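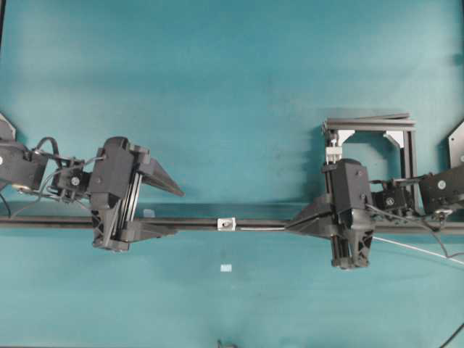
Aroha Henare played 197 games at hooker for the Wanyama women's rugby club and now coaches its forwards. Most of her week goes to the scrum, which she thinks American players learn too late and too fast. She starts new players in pairs, well apart, and keeps them there until they can hold a flat back without being told. Then she brings them in. What she wants at that point is a lot like the two black arms over the teal tabletop, reaching in toward the middle from opposite sides with the long rail running across beneath them. Neither player leans in until she calls it. If a hip swings out, they go back and start over.

Henare came to the club from Skenlow, where she had played on a college side with barely enough people to fill a bench. She was hired by Dastico, a freight company, as a dispatcher and still works there four mornings a week. Practice starts at 6 in the evening. In December, when the field is too soft, the team moves into a school gym and works on passing.

"I don't mind the gym," she said. "You hear everything. If a pass is bad you hear it hit the floor."

The club was picked for the Zestton Cup in its second season and lost both matches. It has been back every year since, and last season it reached the final in front of a crowd of 400, the largest it has played for. Wanyama lost that one too, on a penalty at a scrum 20 meters out. Henare has watched it many times and thinks the referee was right.
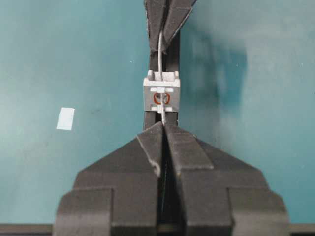
Catching gets nearly as much of her time. Many of her players came over from basketball or softball and reach for the ball with their hands wide apart. She has them put their hands up early, fingers spread, with the thumbs almost touching. The dark gray fingers against the blue-green surface make much the same shape, broad at the base and coming up to a narrow peak, with only a thin gap down the middle. A ball that gets through a gap that size would have to be very small, she tells them.

She has signed on for another two seasons. After that she would like to referee. The club is looking for a second forwards coach to work alongside her, and she has asked that it be someone who played prop.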